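Pedwood Food Fair, Day One

The bus from Hever takes 110 minutes if the driver doesn't stop for a sandwich, and ours did. By the time I reached the Pedwood hall the free cheese was down to rind and a man was guarding it.

Six euros gets you in. For that you receive a wristband, a tote bag and a map on which the restrooms are marked twice, in two different wrong places. I spent the first half hour in the catering aisle, which I can recommend to anyone who enjoys carpet.
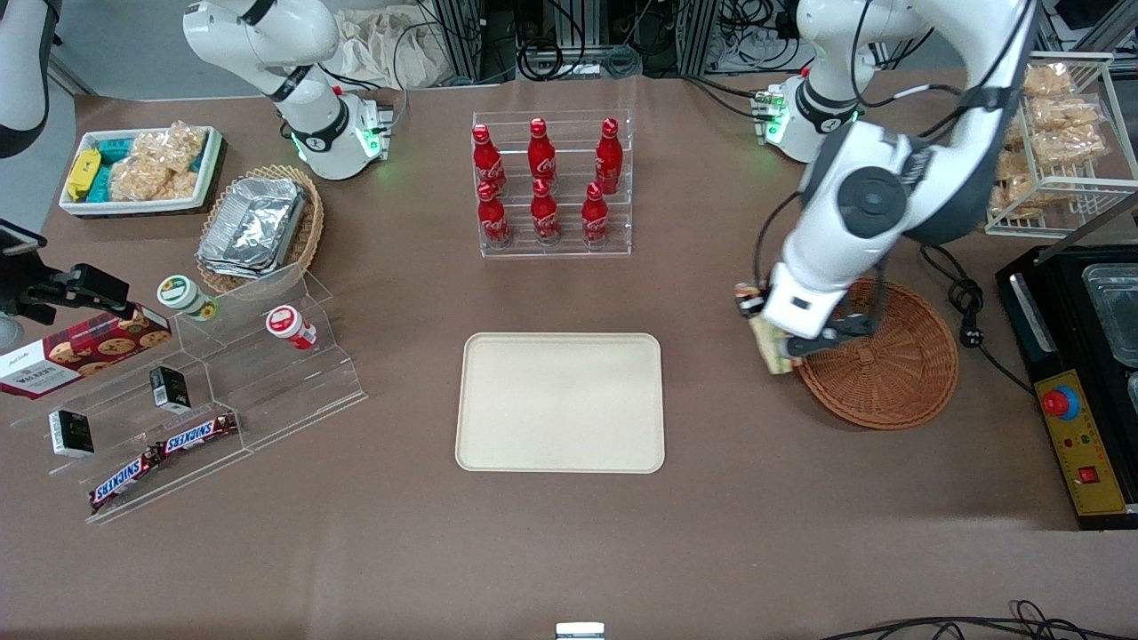
Red bottles on a stepped rack, tray at the ready.

Phong Từ gave the noon talk, on pricing a lunch menu in a small town. He opened his diner in Brudberg with 18 seats and a soup he now regrets. His advice was to raise prices in December, when people are too tired to argue. Half the room wrote this down.

Lunch itself meant a long line at the Lau counter, where the dumplings were very good and the napkins were rationed. I asked for a second one and got a look. 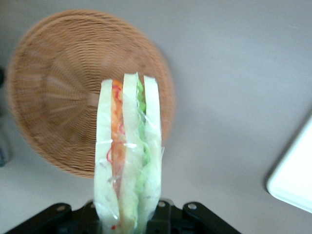
Three slices of bread, orange filling, plastic wrap.

The afternoon tasting was full. I bought a jar of pickled plums instead and ate four of them on the bus home, where the driver asked for one.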